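Equipment planning diary, Grondelance site
Entry of 05/05/2023
Kept by Luana Portela, for the equipment file

The morning was given to the spending plan for the humanoid work. Mr. Swai had asked that every request be written against something that can be pointed to in the room, so I went through with Anas Rizk before the quotes were opened.

Cables took up most of our talk. The plan from March carried no line for them at all. One black cable lies on the floor between the robot's legs, and two more hang by the right arm. I have entered overhead cable support as a separate item, to be priced by Figueiredo.

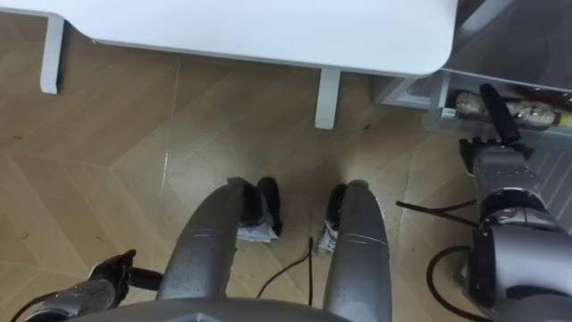 Right gripper at the shelf opening, with the wrapped loaf inside.

The quote from Veltia for replacement hands came to 1,933 per hand, delivery included. We had set aside 2,000. Mr. Swai approves of the figure but wishes to see the repair terms in writing before he signs, and I agree with him. Two hands are requested. A third was discussed and put off to the next period.

Welington Barros raised the matter of furniture. He would like a desk of adjustable height, on the grounds that reaching tasks at the present one call for a deep bend at the hips and knees. I noted the request without a sum. It seems to me that wear on the knee joints should be understood first — the desk may be the cheaper answer, but we have no record to show it.
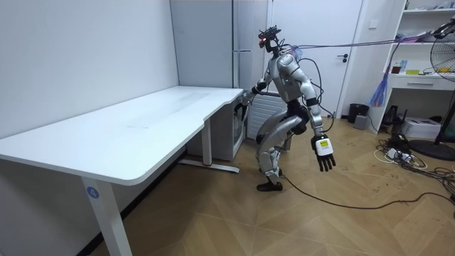
Robot leaning toward the right end of desk 4, knees bent.

After lunch, a call with Kenna Cairns at Pliltness on the service contract. Their yearly rate is 3,000 and covers joints and wiring, with the hands left out. She will ask whether the hands can be added. I did not commit us to a date.

Small items entered under general supplies: floor covers for the cables, a second power strip, storage boxes for the shelving unit.
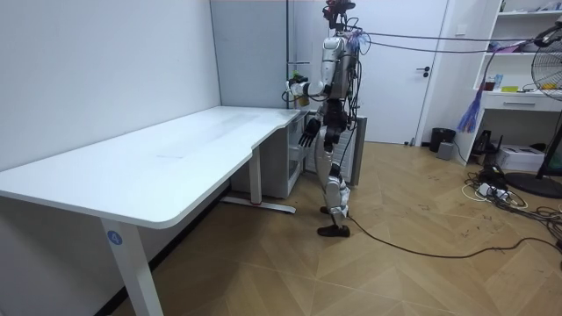 Small yellow object held above the far end of the desk.

Mr. Rizk asks that objects for gripping tasks have their own line, however modest, so that they are no longer charged to office supplies. Granted.

Still open: repair terms from Veltia, the Figueiredo price, and a reply from Ms. Cairns. The revised sheet goes to Mr. Swai once the first of these is in hand.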